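Visit Report: Ostberg Playhouse, Backstage Open Day

The Ostberg Playhouse opened its backstage areas to members of partner theaters on a Friday in February. Four of our staff attended on behalf of the Grelesard Arts Center, which is preparing to refit its own main stage. This report records what was seen and sets out the points that bear on our plans.

The group was received at the stage door by Ulla Lindholm, head of production, who led the tour. The Playhouse runs a mixed program of touring musicals, concert evenings and one home production each season. The home production at the time of our visit was "Kaewsai," a new musical with book and lyrics by Rekha Annamalai, then in its second week of rehearsal.

Stage and flys

The flying system was renewed two seasons ago. The old hemp lines have been replaced by counterweight bars, with motors on the bars that carry lighting. Ms. Lindholm noted that touring companies can now complete their rigging in a single morning, where a full day was once allowed. The crew still practices every cue by hand before the first technical rehearsal.

The orchestra pit can be raised to stage level or set at the height of the front row. For "Kaewsai" it will be half covered, with the band of nine seated under the overhang. Samuele Bortolotti, the musical director, told the group that this placing had improved the balance between singers and brass, but that the drummer now has no direct view of the conductor and works from a monitor.
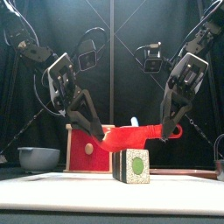
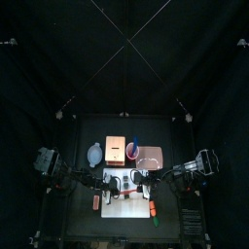
Photos: Grelesard Arts Center

Wardrobe and dressing rooms

The wardrobe department occupies the top floor and is served by its own elevator. Costumes are kept by scene and not by performer, a system brought in after a tour in which three roles were shared among understudies. The department holds 3000 items and lends to schools in the district at a fixed charge.

Dressing rooms are on two levels. Those on the lower level have step-free access to the wings. Our group found the show relay clear in every room except the last on the corridor, where it was faint.

Rehearsal call

Visitors were invited to sit in on 60 minutes of rehearsal in the studio, which seats 200 when used for public performance. The company worked on the close of the first act, a long ensemble number that had been recut that morning. Clementina Antunes, in the leading role, sang at half voice throughout, and the attention was chiefly on entrances and spacing. The choreographer, Abla Fakhoury, stopped the number several times to move the chorus further upstage. The final run was well drilled and the harmonies were secure.

Points for our own refit

The pit arrangement merits a costed study, including the question of sight lines for percussion. Motors on the lighting bars alone appear to be a sensible middle course for a house of our size. The costume lending scheme should be raised with the education office before the summer.

Ms. Lindholm has offered to share the rigging drawings on request. A return visit by the Ostberg technical crew will be arranged through our stage office.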